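配当の話をしに行ったのに、最初の二十分は現金の話だった。

Wubit Gebruさんに会ったのは10月、Keltmontの駅の裏の喫茶店。朝8時すぎ。本人は先に来ていて、もう一杯目を飲み終えていた。個人投資家向けの小さな会報「Urard」を書いている人。会報の読者は835人。多くはない。増やす気もあまりないらしい。

「増やすと、みんなが聞きたいことを書くようになるので。それは別の人がやればいい」

早口。メモが追いつかない。以下、順番は多少入れ替えてある。

まず、配当利回りの高い株ばかり買う人が増えた件。利回りの表を上から順に見て、上の方を買う。それだけで年に数パーセント入ってくる、という理屈。Gebruさんはこれが気に入らない。

「利回りって割り算でしょう。分母が株価。株価が半分になれば利回りは倍に見える。表の一番上にいる会社は、配当を増やしたから上にいるのか、株が売られたから上にいるのか。そこを見ないで買う人が本当に多いです。私も昔やりました」

昔というのはRugemalira時代のこと。運送と倉庫の会社で、当時の利回りはかなり高かった。決算書は読んだつもりだった。読んだのは配当の行だけだった、と笑う。翌年に減配。株価はその朝のうちに大きく下げた。

「売ったのは2年後です。2年、ずっと戻ると思ってた。戻ると思ってたというより、見ないようにしてたんですね。口座を開くと嫌な気持ちになるから、開かない」

いくら損をしたのか聞いたら、金額は言わなかった。割合だけ教えてくれた。ほぼ30パーセント。受け取った配当を足し戻しても、まだマイナスだったそうだ。

で、今はどう見ているのか。配当そのものより、配当の出どころを先に見る。利益から出ているのか、借金から出ているのか、資産を売って出しているのか。キャッシュフロー計算書を数年ぶん並べて、営業で入ってきた現金から設備に使ったぶんを引く。残りが配当より大きいか。細い年があってもいい、続けて足りないのは困る。

「難しい計算じゃないんですよ。小学校の引き算。ただ面倒くさい。面倒くさいから利回りの表で済ませたくなる。気持ちはわかります」

例に出たのがPrernarau。電子部品の会社で、利回りは地味。表の真ん中より下。Gebruさんはここを長く持っている。配当は上がったり据え置きだったり、派手さはない。説明会にも何度か行ったが、社長の話が長くて途中で帰ったこともあるとか。

この手の会社で気になるのは在庫だという。売上が伸びているのに在庫がもっと伸びていたら、配当の前にそちらを心配する。部品は古くなる。古くなった部品は帳簿に載っている値段では売れない。評価損が出ると利益が減って、利益が減ると配当の話が出てくる。現金の話と在庫の話は結局つながっている、と何度も言っていた。受注残も見る。ただし受注残はキャンセルされることもあるので、あてにしすぎない。

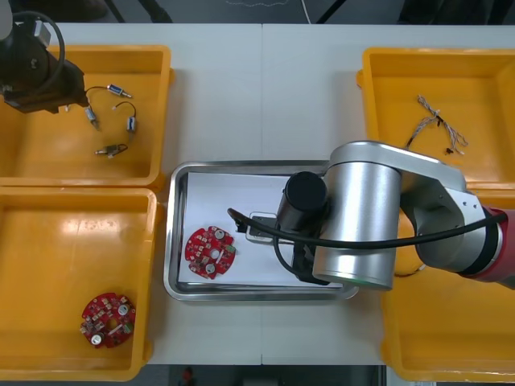 それでも配当がないと持ち続けられないという声はある、と会報の読者から来た手紙には書いてあったそうだ。値上がりだけを待つのはつらい、年に何度か振り込みがあるから我慢できるのだ、無配の会社を何年も持てる人は別の神経をしているのではないか、と。

Gebruさんはこの手紙にわりと丁寧に返事を書いた。写しを見せてもらった。便箋で三枚。要するに、それはそれで正しい、という内容だった。

「我慢できる形で持つのは大事です。理屈の上では、配当を出さずに会社の中で増やしてくれたほうが得なことも多い。税金も先送りになるし。でも理屈どおりに持てないで底で売ってしまったら、そのほうがずっと高くつく。だから振り込みが心の支えになるなら、使えばいいんです。支えの値段がいくらか、それだけ知っておいてほしい」

値段というのは税金と、再投資しそこねたぶんのこと。受け取った配当を使ってしまう人は意外に多いという。使うなという話ではない。生活費にするつもりの人はもちろん使う。増やすつもりでいたのに、気づいたら普段の口座に混ざって消えている、そういう場合が困る。本人は配当専用の口座を作っていて、年に2回だけ開ける。開けた日に何を買い足すか決める。決められなければそのまま閉じる。

ここでコーヒーのおかわりが来た。私のぶんはもう冷めていた。

減配の前ぶれについても聞いた。ありますか、と。

「言葉が変わります。前の年まで『安定配当を継続』と書いていたのが、『総合的に勘案して』になる。総合的に、が出てきたら私は一回決算書を全部読み直す。外れることもありますよ。何も起きなかったこともある。でも読み直して損したことはない」

ほかには、配当性向が急に上がった年。利益が落ちたのに配当だけ維持していると、数字の上ではそうなる。一年ならまだ会社の意地として見ていられる。続くとまずい。記念配当で増えたぶんを普通の配当だと思いこむのも、よくある間違いらしい。これは私もやったことがある。言わなかったけど。

自社株買いの話も少し。配当より柔軟で、やめても減配ほど騒がれない。だから経営者には便利。株主にとっていいかどうかは買った値段しだいで、高いところで買って安いところでやめる会社がけっこうある。「人間と同じことをするんですよ、会社も」とのこと。人間がやっているので当たりまえではある。

相場の見通しも一応聞いた。聞かないと編集に怒られる。

「わかりません。わかる人の会報を読んでください」

それで終わってしまった。金利が上がれば高配当株の魅力は薄れる、というよくある説明についてはどうか。それは半分くらいそうでしょう、と言う。債券で同じだけもらえるなら、わざわざ減配の心配をしなくていい。ただし金利が上がるときは借金の多い会社の利払いも増えるので、同じ高配当でも効き方が全然ちがう。ひとまとめに「高配当株」と呼ぶのをやめたほうがいい、とのことでした。

最後に、これから始める人が最初に買うなら何か、と尋ねた。銘柄は言わないと断られた。そのかわり、買う前に一つだけやってほしいことがあるという。この会社が配当を半分にしたら自分はどうするか、紙に書いておく。売るのか、持つのか、買い増すのか。

「当日に考えるとだめなんです。私はだめでした。Rugemaliraのとき、紙があったら多分売ってた。そのあとの下げは食らわずにすんだかもしれない。わからないですけどね、持つって書いてたかもしれないし」

店を出たのは10時前。次の約束があるとかで、Gebruさんは改札のほうへ早足で行ってしまった。Urardの次の号は銀行株の配当についてだそうです。原稿はまだ一行も書いてない、と言っていいた。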